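The 2 mm that wasn't there

21st October

The left gripper started dropping its width reading again. I had put the first few dropouts down to the logger, and swapped it, and got the same thing: the opening width sits at a sensible value, then jumps to zero for a moment, then comes back as if nothing happened.

I went through 53 recordings of the marker and divider box job. In five of them the width goes to zero while the jaws are plainly holding something. The Harahap script that checks our logs passed every one, as zero is a legal value. It means fully closed.

That matters more with clear plastic than with anything else we handle. The cameras have very little to go on with a thin transparent wall, so the width reading is what tells Ireck (our playback software) how hard to squeeze. Feed it a false zero and it decides it has missed, opens up, and lets go.

Marker and divider box, both hand grippers in use:

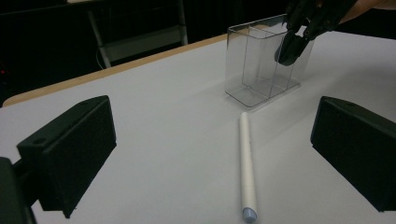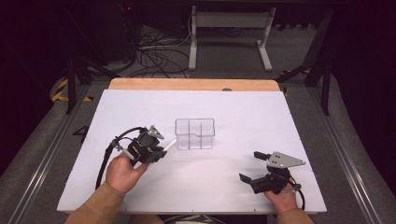
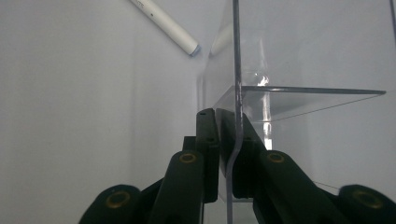
Amber Heywood suggested wiggling the cable with the jaws clamped on a 2 mm shim, which I should have done in June. The reading fell over on the second wiggle. The fault is at the plug — one crimp on the sensor line had never gripped the wire properly, and bending the cable back toward the wrist opened it.

I have re-crimped it and added a strain relief. The check script now rejects any width change faster than the jaws can physically move, and the five bad recordings are out of the set. The right gripper has the same plug from the same bag, so that one comes apart next.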